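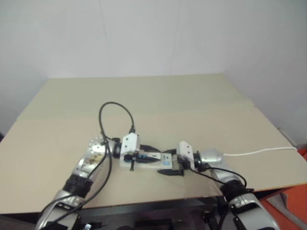

*Two robot arms at a cream-colored tabletop.*

**Zumell sets June release for third Ju-won Ahn album**

12/12/18. Vovonstead label Zumell will release *Tundano*, the third album by pianist Ju-won Ahn, in June. The recording runs to 2 LPs and was cut direct to analog tape at Koo, the label's own studio, with no overdubs.

Ahn leads a quartet of piano, vibraphone, double bass and drums. The title piece is a suite in five movements, built on a bass figure in 7/4 that passes to the vibraphone in the fourth. Two shorter pieces for solo piano close side four. Mixing was done at the studio from the original eight-track reels, and the lacquers were cut at 45 rpm.

The first pressing is limited to 308 numbered sets. Of these, 100 are held for mail-order customers and include a printed score of the suite. A digital edition at 24-bit/96 kHz follows two weeks after the vinyl.

The quartet will play the suite in full at the Vovonstead concert hall, which seats 1650. Orders for the numbered sets open with the label's spring catalog.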